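Wrist camera alignment (Flalar cell)

Wrist camera alignment is the routine by which the small camera at the wrist of a Flalar two-finger arm is brought back into a known position relative to the gripper. It is carried out after any finger change, after a collision stop, and at fixed service intervals.

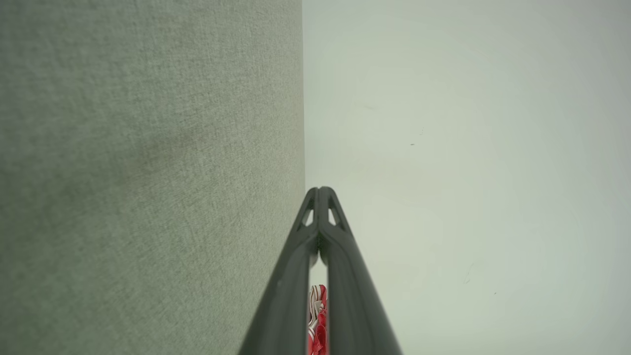
Operators at the Mendcombe site have objected that the closed-finger check is given too much weight, and that an arm can pass it and still miss a pick by the width of a fingertip. The maintenance manual grants the point and treats the check as a first step only, to be followed by the touch test described below.

Reference view

With the fingers closed, the tips should meet close to the middle of the camera view. The fingers are dark gray and narrow toward a rounded tip, with a triangular opening in each finger near the end. The two openings are used as a visual guide: if one looks clearly larger than the other, the camera has turned on its bracket or a finger is twisted at its base. A pale, smooth surface makes a good background for the openings. The narrow gap between the fingers below the tip remains visible when they are closed and is not a fault.

Procedure

The arm is moved to its service pose and the fingers are closed at low force. Drive power is then locked off and the bracket screws are loosened by a quarter turn. The camera is shifted by hand until the tips sit on the center mark of the live view, after which the screws are tightened in a cross pattern. Tightening one side fully before the other pulls the bracket over and is the most common cause of a repeated alignment.

The touch test follows. Power is restored, the work area is cleared, and the arm is sent to 5 marked points on a flat plate. The camera offset is accepted if the closed tips land inside the printed ring at every point. A miss in the same direction at all points indicates a camera offset error and can be corrected in software. Misses in differing directions usually mean a loose finger base — the software offset should then be left alone until the base has been refitted.

Service interval

In the original schedule the alignment was done every 20 shifts. The Jedevia revision replaced this with a count of grip cycles, set at 1,142, on the grounds that shifts vary too much in load. Sites that handle only soft goods may keep the older schedule.

Wear and cleaning

The lens cover is wiped with a dry lint-free cloth. Solvents cloud the cover and are not used. Dust on the cover can be told from marks on the work surface by moving the arm a short distance: dust stays in place in the view, while surface marks move.

The raised ridges along the inner edges of the fingers are brushed clean before the check. Fingers are replaced in pairs, and the alignment is repeated from the start.

See also

Vigfúsdóttir bracket
Grip force setting
Service pose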